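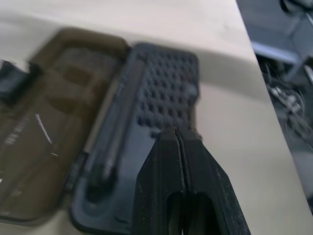 Looking after the two-arm cell

Hi, Skye Dow here! I get to look after the two-arm cell at our workshop in Ondport, and people keep asking me what that involves. Mostly it's wiping, tightening and staring at cables. So I've put up a little gallery from the February service, which we did on 8th February with Nneka Akande reading the checklist out loud (very loud).

Fingers first, always. The black ones pick up little scratches and specks, and I go over both faces with a dry cloth before I check that the tips meet properly. We're on 342 hours with this set and I'm hoping for 520 – we'll see!

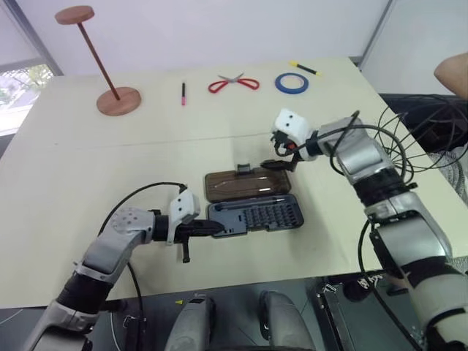 Photo: Osaze Okonkwo / Ogundipe workshop

Both arms over the bit case, with the tape, the scissors and the markers at the back of the table. I love this view for checking cable slack. You want a nice lazy loop at each wrist, enough for the joint to bend all the way without pulling on anything. Too tight and the connector suffers, too long and it catches on whatever's on the table.

The wires under the right wrist are a tangle, and yes, tidying them is on my list for April. Folasade Balogun sent me 14 new cable clips from the Drarncombe shop and I've used 5 so far.

If you run a similar cell and have a neater way to route the wrist cables, please write to me – I'd love to see it.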